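Inside Drandard's moderation centre at Troddale

Drandard opened its content review centre to outside visitors in July, and I joined the afternoon group. The company handles user reports for smaller social networks, among them the photo-sharing app Custari.
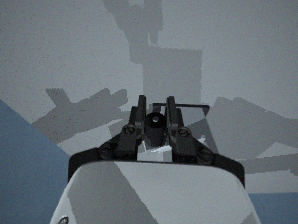 Reports arrive in a single queue. A classifier built by Szekeres assigns each one a category and a priority score, and anything scored above the client's threshold goes to a human reviewer. The rest is batched and sampled. Threats and self-harm bypass the score and go straight to the front.

The floor seats 55 reviewers per shift. Each has two monitors: one for the reported post and its thread, the other for the client's policy text. Reviewers can't see the account name until a decision is logged. Appeals go to a different person on a different shift.

Szabolcs Orbán, who manages the queue, took us through the figures for the previous day. Custari users had filed 2,000 reports. Of those, 1,008 were closed as duplicates, mostly from coordinated reporting of the same few accounts, and 162 led to removal. He would not break down the removals by category, citing the client contract.

The labelling of the report button took up most of the question period. Custari moved it out of a submenu this year and placed it beside the share control. Accidental reports rose, according to Orbán, and a confirmation step was added.

We were not shown the appeals room. Phones stayed in lockers at reception, and the tour finished at 4:30 p.m. The next intake of visitors is limited to 12 people, with registration through the Drandard site.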